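November 2023

Notebook, toy mending bench, kitchen end. Mostly for me, but Iñaki reads these so hello Iñaki.

Spent the morning on the rabbit with the split seam. I'd got the ladder stitch going nicely when my six-year-old came in, watched for a bit and asked if I was a doctor. I said sort of, yes. She said, "But a doctor for people with no money?" I've had worse reviews.

Then her brother wanted to know if the rabbit would have a scar. I told him all the best rabbits do, and now he wants one too (a scar, he's got a rabbit). He's been told no. He's asked his gran.
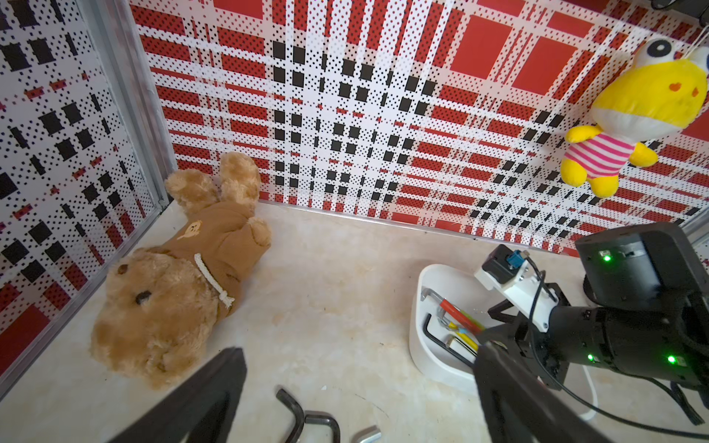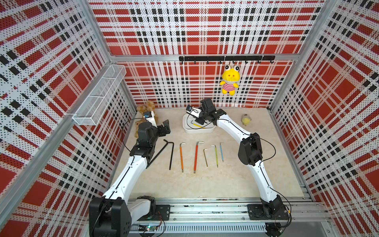
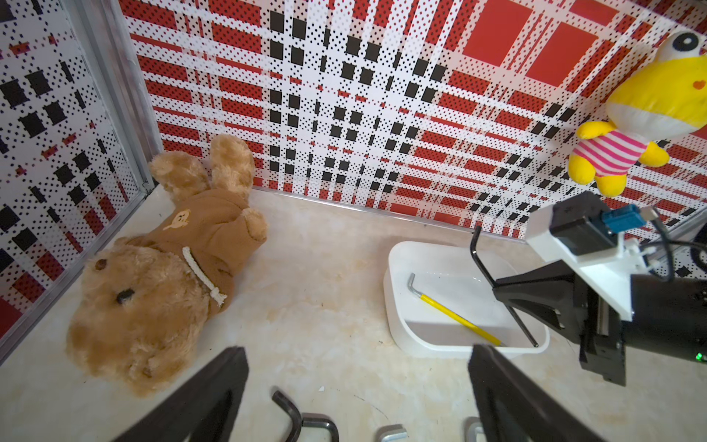

Bears and plaid.

Stuffing: the Sunditz bag is nearly finished and I don't love it, it goes lumpy in the ears. The Moya stuff was better, so back to that. Rabbit weighed 88 g empty and 102 g after, and he still flops, but he flopped before and his owner is three and likes him floppy. Leave him.

Thread: the grey from Golville matches nothing. I bought 3,000 metres of it in March, on a cone the size of my head, and my daughter has worked out that at this rate I'll be using it when I'm dead. She seemed quite cheerful about it!

Growler box out of the old Mutura bear still sounds like a man being sat on. Both kids think this is the finest noise ever made and have done it at me through the bathroom door. Tried turning the weight over, no change. Iñaki, have you got a spare reed?

To do: rabbit's left eye, 5 buttons to sort, hide the growler. Also ring school back about what she told her teacher I do for a living.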